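Household arm picking from a basket: when is the gripper allowed to close?

Posted by Petrică Iordache, March 30, 2026

Two-arm mobile unit, cloth pickup from a laundry basket on the floor. Our written procedure says "confirm clearance before descent" and gives no limit. Wrist view and head view:

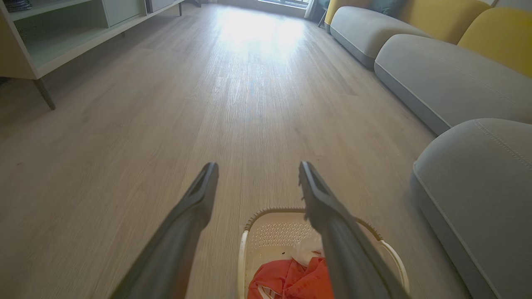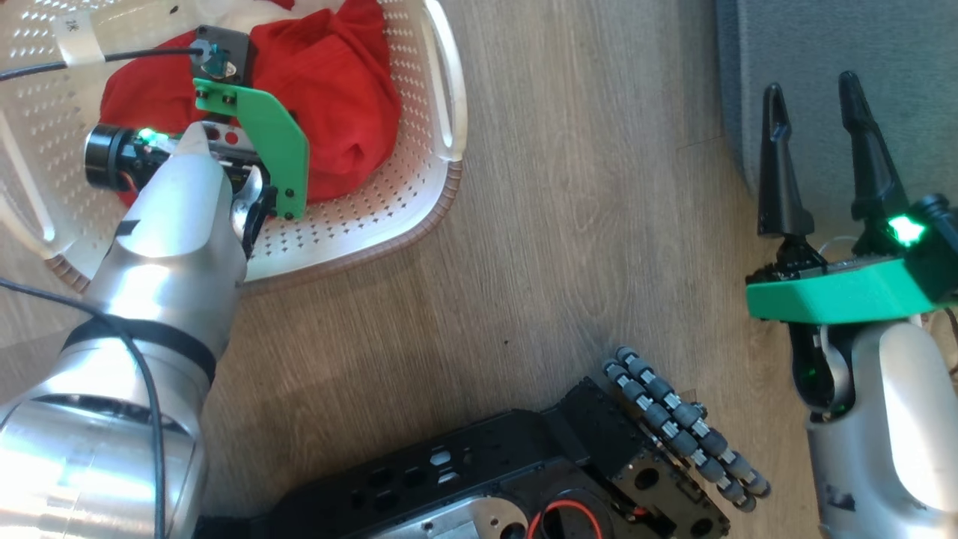 Replies

Derek Furnival
Write the limit as a distance from finger to rim, measured with the fingers open. The wrist view alone is poor for this – one finger overlaps the rim in yours and depth is hard to judge. Require both views before every close command. We also cap closing force and log each override. After 276 logged picks we cut our checklist to 2 lines, and operators started reading it.

Add a rule for the idle arm: parked, no motion, until the working arm has left the basket.

Culmont
Just go slow and keep a hand on the stop button.

Barbosa
Slow is not a limit – put a number on it. Also check cable routing at full reach. A thin cable crosses the rim in the head view, and I would write a snag check into the procedure before the lift step.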